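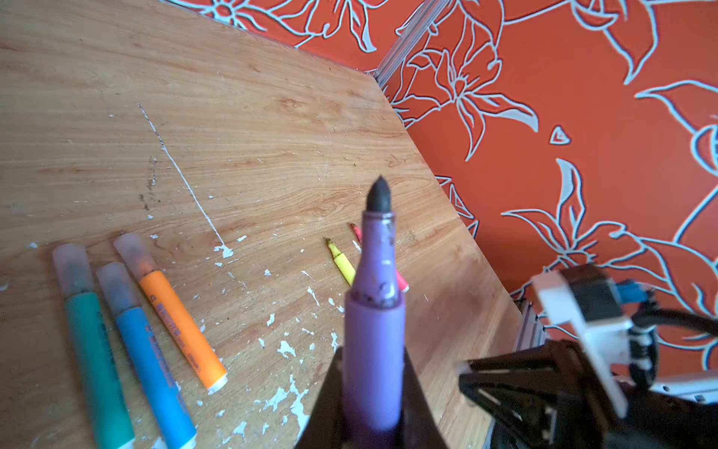 The purple marker in the gripper, tip up, at the Woltden workshop.

Marker arm picks up its first colors at Woltden

I stopped by the shared workshop at Woltden again this month, and the drawing robot is coming along! Rakiya Adebisi and Ebere Nwankwo have been at it since July, mostly after 9 at night when the big bench frees up. The black jaws now close on a marker low on the barrel and keep the felt tip clear – the first set Ebere printed kept squashing the caps (I have a ruined green one in my bag to prove it).

Next up is getting a line onto paper without skidding. Rakiya reckons on 30 or 40 more tries before she trusts it with anything nice. The parts have cost them $3,000 so far, motors included, and they're still after a quieter power supply. If you've got one lying around, drop it off at the Woltden front desk with Ebere's name on it.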